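Skiter Tabletop Pick Set: data card and fault notes

Status: usable with the exclusions listed under Known faults
Last edited: 2025-02-26
Maintainer: Štěpánka Hrnčiar
Location of recording: Sudberg, ground floor room

Summary

Skiter is a set of two-handed tabletop recordings made with hand-held grippers. A person holds one gripper in each hand and does short tasks with small objects and a small basket. Each session has a head view plus a view from each gripper. The recordings are meant for training and checking pick and place policies.

This card covers release 2. It replaces the card that shipped with release 1, which said the set had no known faults. That was wrong. The right gripper channel drops out in part of the set, and the dropouts were filled in silently by our export script. If you trained on release 1, read the rest of this page before you compare any numbers.

Gripper view

Each gripper carries its own camera, looking out past the finger pads. With nothing held, the view is mostly table, and the pads take up the two lower corners. The opening width is read from a sensor in the gripper body. It is not measured from the video. The pads are black and show up well against light wood, so the video can be used as a second check on the width when the sensor value is in doubt. 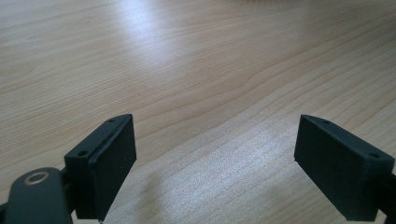 Known faults

1. Right gripper width freezes

What happens: the width value for the right gripper stops changing while the hand keeps working. The freeze can last from a few frames to the rest of the recording. The left gripper is not affected in the same recordings.

How it was found: a policy trained on release 1 closed its right gripper far too late. It would come down over the object, wait, and lift with the jaws still open. We first blamed the policy. Replaying the training data showed the same late close in the width channel, while the video showed the pads already closed.

Extent: 11 sessions are affected. They are listed in excluded_sessions.txt.

Cause: an intermittent contact where the cable enters the right gripper. When the arm reaches far forward the cable is pulled, the contact opens, and the reader gets no new value. The reader did log each loss. The export script did not look at the log and repeated the last good value until the signal came back.

2. Time offset after reconnect

When the contact closes again, the reader restarts its clock. Width values after a reconnect are early against the video by up to 20 frames. Release 1 has this error. Release 2 shifts the values back where the reconnect is logged, and drops the recording where it is not.

3. Glare in the gripper views

The table finish reflects the overhead light. In some gripper views a pale band runs down from the top of the picture. It does not hide the pads, but it has confused at least one edge-based width estimator. No recordings were removed for this.

Reproducing fault 1

The far reach over the basket is the task that brings it out. Set the basket near the far edge of the table, put one object in it, and bring the right gripper over it while the left gripper stays near the front edge. Open and close the right gripper slowly at full reach and watch the raw width in the reader window. On a good cable it follows the jaws the whole way. On the bad one it sticks, and it may come back when the arm is drawn in.

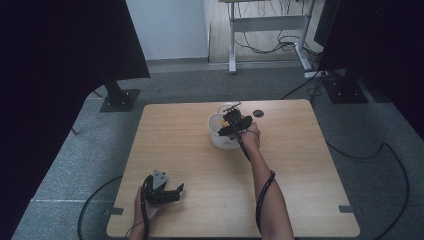
Cable strain was not on our checklist for release 1. We checked battery, storage, camera focus and sensor zero, and all of them passed on days when the width channel was failing. Winding the cable around the forearm keeps it off the table, but the coils tighten as the elbow straightens, and the pull then ends up at the connector. The fix was to anchor the cable to the gripper handle with a short slack loop ahead of the connector. The connector itself was replaced with a locking one from Skosadent. Cable slack at full reach is now checked before every session, with the arm out and the wrist turned both ways.

Floor cables are a separate matter and a trip hazard. The rule in the room is that nobody walks beside the table while someone is recording, and the person holding the grippers does not step back until both are set down.

What changed in release 2

- The 11 affected sessions are out of the default split. They are still in the archive under faulty/ for anyone working on dropout detection.
- The export script now writes NaN for a missing width. It no longer repeats the last value.
- A new field, width_valid, is 1 when the reader had a fresh sample and 0 when it did not.
- The export stops with an error if the reader log is missing.
- The test split was not touched. None of its sessions were affected.

Checking your own copy

Run check_width.py on the data folder. It flags any stretch where the width is constant while the pads move in the gripper video. It gives false alarms when the jaws are already pressed against something firm, so look at the video before you throw a recording away. With fruit in the basket this comes up fairly often. The head view is useful for telling whether the gripper is over the basket or still on its way there, but the jaws can hide much of what is inside.

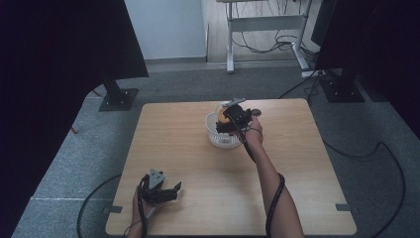

Říha wrote back after running the script on a release 1 copy and asked for the threshold to be made a setting. The default missed short freezes in that copy, and lowering it by hand caught them. Říha also wanted to know if the left channel had been checked as carefully as the right, given that both grippers use the same type of connector.

The threshold is now the --min-still option. The left channel was checked with the same script and the same reader logs, and no losses were found. The left connector has been replaced anyway.

Open items

- Recordings with several reconnects close together may still carry a small offset.
- width_valid is not yet used by the sample loader. Mask on it yourself for now.
- Replacement sessions for the far reach task are planned for April.

Reporting a fault

Send the session name, the release number and the output of check_width.py to the maintainer. If the problem is a frozen width, include the reader log for that session.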